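Je me méfie des gens qui rangent leur salle de bains en une matinée et qui en tirent une philosophie. Je me méfie encore plus des méthodes. Celle que j'ai lue en juin s'appelle Plindden, elle tient sur trois pages et promet « un matin plus léger ». Le mien pèse toujours pareil, merci.

La seule idée qui m'ait retenu : tout ce qui est encore dans sa boîte doit sortir du placard et se montrer. On n'achète pas ce qu'on voit déjà chez soi, paraît-il. J'ai des doutes -- je vois très bien mes livres non lus et je continue d'en acheter -- mais pour le rasage, j'ai voulu essayer. Mon stock venait de promotions successives, toutes irrésistibles sur le moment.

Première chose qui m'agace : les boîtes. Un rasoir, c'est un manche et une tête. Il faut croire que cela réclame du noir, du vert citron et un nom à rallonge. La GilletteLabs annonce « with exfoliating bar », et je cherche encore quelqu'un qui s'en soit réveillé la nuit, tourmenté par l'absence de barre exfoliante.

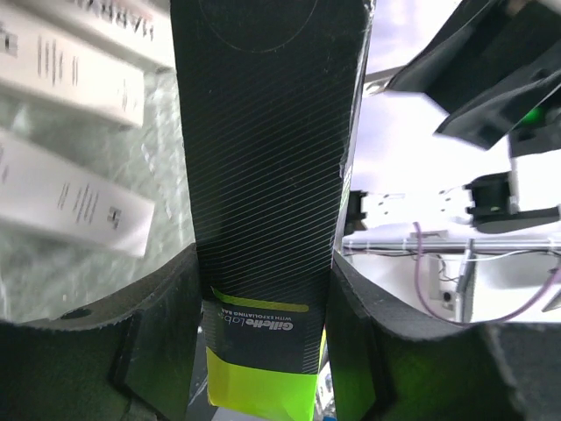 Volker Pfeiffer m'a écrit là-dessus que je faisais le malin, qu'il en utilisait une depuis l'hiver et que sa peau s'en portait mieux, et que de toute façon le problème était le nombre de rasoirs, pas leur emballage. Sur la peau, je demande à voir. Sur le nombre, il a raison, et cela m'ennuie.

Venons-en au meuble. C'est une petite étagère en bois clair, avec un rebord autour du plateau et un niveau en dessous. Je l'appelle Kullasberg parce que c'était écrit sur la facture. Le rebord, je l'avais pris pour une coquetterie. Il a au moins le mérite d'arrêter ce qui glisse, à défaut d'arrêter ce qui s'accumule.

La méthode recommande de mettre en haut ce qui sert chaque jour et en bas ce qui peut attendre. Très bien, sauf que rien de ce qui est encore emballé ne sert chaque jour, par définition. J'ai donc tranché à la hauteur : une grande boîte blanche debout sur le plateau, la noire et verte à l'étage inférieur. Deux autres blanches, dont une Harry's, étaient encore par terre, et c'est là que la belle théorie commence à fatiguer.

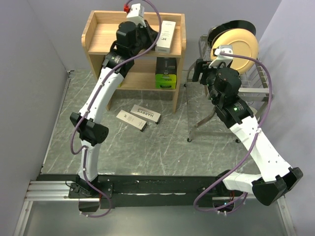 *L'étagère à gauche, avec la boîte noire et verte en bas. Les blanches du sol attendent une décision.*

On me dira d'acheter une deuxième étagère. C'est exactement ce que la méthode suggère en page trois, avec un lien. Je note la coïncidence et je passe.

Reste la question du carton. Faut-il garder les boîtes ? Elles se tiennent droites, elles prennent la poussière à la place du rasoir, et elles occupent une place ridicule pour ce qu'elles contiennent. Je penche pour les ouvrir une par une, au fur et à mesure, sans rien racheter avant la dernière. On verra si je tiens jusqu'aux prochaines promotions.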